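Drellness Shared Workshop – Opening Inspection Checklist, With Comments

Bench hall, wood room, kiln corner and yard store

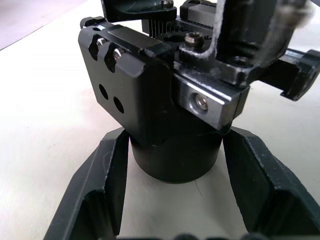
White bench top, bench hall. Faint scuffs, matte surface.

Inspection date: 2022-03-16
Walked by: Gülizar Öztürkmen
Comments written up by: Lourenço Falcão

Marks used: OK, FIX (can stay in use while we sort it), STOP (out of use until signed back in)

Welcome back to the checklist! We rewrote it over the winter, and I'm really pleased with how it reads now. The old one had 84 lines and half of them asked the same thing in different words. Gülizar went through it with a pencil and a lot of patience, and what's left takes her under an hour with a flashlight and a step stool. If you use the hall, please read the comments for your own area at least.

1. WAYS IN AND OUT

1.1 Front door opens fully and closes by itself – OK
1.2 Rear door opens without a key from the inside – OK
1.3 Path to the rear door clear, full width – FIX
1.4 Exit signs lit, both doors – OK
1.5 Outside step free of ice, leaves and moss – OK

Comment: The closer on the front door was adjusted last month and it's lovely now, no more slamming. On 1.3, the long boards from the Henriques delivery were leaning along the wall and two had slid into the walkway. They've been moved to the yard store. Leaving this one at FIX until the wall hooks go up, or the next delivery will end up in the same spot.

2. FIRE

2.1 Extinguishers on their brackets, pins in, gauges in the green – OK
2.2 Fire blanket by the kiln corner, tabs hanging free – OK
2.3 Smoke alarms tested, bench hall and wood room – OK
2.4 Oily rag can emptied, lid closes tight – FIX
2.5 Nothing stored within 60 inches of the kiln – OK

Comment: Big cheer for the kiln group, who taped a line on the floor and have stuck to it. The rag can lid has a bent hinge and stays open a finger's width. Gülizar straightened it by hand and it sprang back. A new can is on order. Until it comes, take oily rags outside, lay them flat on the rail to dry, and don't bunch them up. Linseed rags especially, please.

3. ELECTRICAL

3.1 Wall outlets firm, no cracks, no scorch marks – OK
3.2 Ground fault outlets trip and reset at the test button – OK
3.3 Extension cords unrolled fully and checked end to end – FIX
3.4 Panel door clear, breaker labels readable – OK
3.5 Power strips not plugged into other power strips – OK

Comment: One orange cord had a nick in the jacket near the plug and has gone in the repair bin with a tag on it. Please leave it there! The breaker labels are new – typed, in large print, and correct as far as we can tell after flipping every one of them. Breaker 2 runs the wood room lights AND the radio shelf, which solves a mystery going back to August.

4. BENCH HALL

4.1 Bench tops sound, edges smooth to the hand – OK
4.2 Benches don't rock when leaned on – FIX
4.3 Vises open and close through their full travel – OK
4.4 Floor dry, no loose mats – OK
4.5 Stools rated for 200 pounds or more, legs tight – OK

Comment: The bench by the window still rocks at one corner. It's the floor, which dips there, so a shim is the answer and I'll cut one in hardwood this time. Scuffs on the tops are fine and we're not chasing them. What we want to hear about is splinters, lifting edges, or anything that catches a sleeve. Wipe down with a damp cloth only, as the strong cleaner leaves a film and papers stick to it.

5. WOOD ROOM

5.1 Wumo band saw: guard set, blade tension checked, stop button works – OK
5.2 Grernix drill press: chuck key on its chain, table lock holds – STOP
5.3 Dust collector bag less than half full – OK
5.4 Push sticks within reach of each saw – OK
5.5 Safety glasses clean and enough of them – FIX

Comment: The drill press is out of use. The table lock slips under load, and Gülizar could move the table with one hand after tightening it. The plug has been pulled and tagged. I know it's a favorite (mine too!) but a table that drops in the middle of a hole is no joke. The part is small and I hope to fit it next week. For glasses, nearly 60 pairs went through the sink and the scratched ones went in the trash, so we're short on the smaller size.

6. FIRST AID

6.1 Kit sealed and in date – OK
6.2 Eyewash bottles in date – FIX
6.3 Accident book and pen present – OK
6.4 Emergency numbers posted by the phone – OK

Comment: One eyewash bottle runs out at the end of the month. The replacement goes on the same order as the rag can. The accident book has a pen again, tied on with string. Please write up small cuts as well as the bigger ones. Two small cuts on the same tool tell us a lot, and that's how we found the burr on the bench shear.

7. YARD STORE

7.1 Padlock turns easily – OK
7.2 Shelving fixed to the wall at top and bottom – OK
7.3 Heavy items below waist height – FIX
7.4 Propane stored outside, upright, valve closed – OK

Comment: Somebody put the bag of plaster on the top shelf. It took two of us to get it down. The lower shelf has room now that the old paint is gone, and it looks great in there.

OPEN ITEMS TO CARRY FORWARD

1.3 wall hooks – Lourenço
2.4 rag can – on order
3.3 cord repair – Gülizar
4.2 hardwood shim – Lourenço
5.2 drill press table lock – Lourenço, STOP tag stays on
5.5 small safety glasses – Gülizar
6.2 eyewash bottle – on order
7.3 shelf labels, HEAVY and LIGHT – anyone with neat handwriting, see Gülizar for the paint pen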